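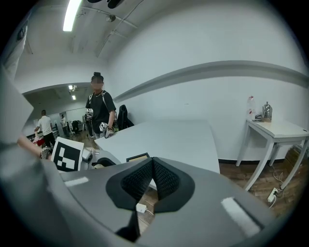
3.2 Room layout and table use

The second site, Braltness, consists of two connected rooms with white walls. The main room holds a rectangular table with a smooth white top; the adjoining room is used for desk work and is reached through an opening that stays clear during sessions. We treat the two rooms as one unit, as people pass between them while table work is going on.

Figure 2. The table at Braltness, with the adjoining room on the left. A black jacket is draped over a chair tucked against the table.

Following Nwosu's scheme for shared work surfaces, each side of the table was coded as standing space, seated space or storage. A chair that carried clothing or a bag was coded as storage for as long as the item remained on it, whether or not the chair was pushed in. Backpacks worn by a standing person were coded separately — they add to the depth a person takes up behind the table but claim no surface.

The clearance between the table edge and the nearest wall was set at 90 cm on the standing side. At Stuvstead, where the table was placed in a corner, only 2 sides could be reached, and the remaining sides were left out of the analysis. Codes were entered every 4 minutes until 500 entries had been collected for each site. Entries made while the table was being moved or cleaned were discarded.

Desk work in the adjoining room was logged only as present or absent. Posture and the items on the desks were not coded.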